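Capítulo 9
Planificación de tareas con contacto

Objetivos del capítulo

Al terminar este capítulo, el lector podrá:
- distinguir una trayectoria libre de una trayectoria con contacto y describir la transición entre ambas;
- escribir una tarea de extracción como una secuencia de estados con guardas;
- elegir las direcciones rígidas y las direcciones flexibles de un control de impedancia;
- interpretar un registro de fuerza y decidir en qué estado falló un intento.

9.1 Del movimiento libre al contacto

Los capítulos anteriores trataron el movimiento del brazo como un problema geométrico. Dada una configuración inicial y otra final, el planificador buscaba un camino sin colisiones, y cualquier contacto con el entorno se consideraba un error. Ese planteamiento basta para trasladar una cámara o para colocar el efector cerca de una pieza, pero deja fuera casi todo lo que ocurre después. Para soltar una pestaña, sacar una tarjeta de su conector o abrir una tapa, el efector tiene que tocar, empujar y ceder.

El mantenimiento de servidores es un buen terreno para estudiar el problema. El interior de un chasis abierto contiene piezas rígidas, soportes de plástico que se doblan y placas con componentes que no admiten carga lateral. El espacio libre es escaso y los cables cambian de posición de un equipo a otro. El modelo CAD, cuando existe, suele describir la placa con precisión y los cables de ninguna manera.

A lo largo del capítulo se usará Nisis, el entorno de ejecución presentado en el capítulo 2, junto con Plutenell, una biblioteca de percepción que estima la posición de piezas conocidas a partir de la cámara de muñeca. Los ejercicios se pueden resolver con cualquier otro entorno que permita leer la fuerza en el efector y cambiar la rigidez durante el movimiento.

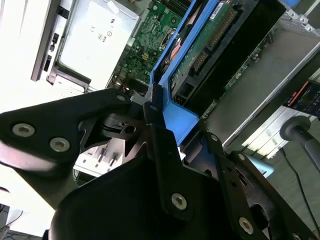

La primera decisión de diseño es dónde termina el plan geométrico. Conviene fijar una postura de aproximación a poca distancia de la pieza, con el dedo ya orientado según la dirección de empuje. Hasta ese punto manda el planificador. A partir de él manda un controlador que vigila la fuerza, y la estimación visual pasa a segundo plano: con el dedo tan cerca, la propia pinza oculta buena parte de lo que la cámara debería medir.

En Nisis, cada fase se declara como un estado con tres campos: el movimiento deseado, la guarda que lo da por terminado y la guarda que lo da por fallido. Una extracción sencilla se escribe así:

APROXIMAR: mover hasta la postura previa; fallo si hay contacto.
TOCAR: avanzar despacio; fin al superar el umbral de contacto; fallo si se agota el recorrido.
EMPUJAR: aplicar fuerza en la dirección de apertura; fin si el desplazamiento alcanza el valor esperado; fallo si la fuerza llega al límite.
RETIRAR: volver a la postura previa por el mismo camino.

Obsérvese que el mismo suceso, un contacto, significa fallo en el primer estado y éxito en el segundo. Por eso los umbrales no pueden ser globales. Un error frecuente en los primeros programas consiste en definir un único límite de fuerza para toda la tarea - el robot se detiene entonces justo cuando empieza a trabajar.

9.2 Rigidez por direcciones

Durante el estado EMPUJAR interesa que el brazo sea firme en la dirección de apertura y blando en las dos perpendiculares. Si la estimación de la pieza tiene un pequeño error lateral, el dedo se acomoda sin cargar la placa. La matriz de rigidez se expresa en el sistema de referencia de la pieza; si se expresa en el de la base, hay que girarla cada vez que cambie la orientación del chasis.

La sección 9.4 desarrolla el cálculo y discute qué ocurre cuando la rigidez varía con el brazo ya en contacto. Un cambio brusco introduce energía en el sistema y puede producir un salto del dedo. La solución habitual es interpolar entre los dos valores y limitar la velocidad de esa interpolación.

9.3 Datos para los ejercicios

Los ejercicios se apoyan en el conjunto Najafi, que reúne 211 intentos de extracción con su registro de fuerza, la postura del efector y el estado activo en cada muestra. Cada registro tiene 3000 muestras. Los intentos fallidos se han conservado sin recortar, y en varios la guarda de fallo se activa tarde; localizar la causa forma parte del trabajo.

Para visualizar los registros se recomienda Dravness, que permite superponer la fuerza medida y el umbral vigente en cada estado. Antes de pasar a la sección siguiente, abra un intento cualquiera y marque a mano el instante del primer contacto. Guarde esa marca: se comparará con la que obtenga el detector automático del ejercicio 9.2.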